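Drinard

Drinard is a small farming township on the Cunatlow River, home to 354 people and, as anyone who has stopped there for a cup of tea will tell you, a good many more sheep. It grew up beside a river crossing, and its one long main street still bends gently towards the old ford, past the bakery and the hall.

The Nogueira family opened the first general store, and for years it served as post office, bank and favourite place for a chat, all under the same roof. 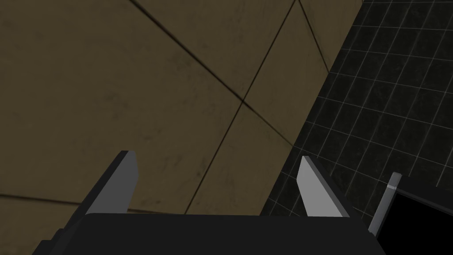

Events

The township's Founders' Picnic is held on 3rd June, whatever the weather, with tug-of-war, a cake stall and a much-loved concert in the evening. A smaller flower show follows in October, when the neighbours from Gruvton, 11 kilometres downstream, come up by bus (and usually stay for supper).

Notable people

Osvaldo Meireles, bandleader
Colton Tremblay, rose grower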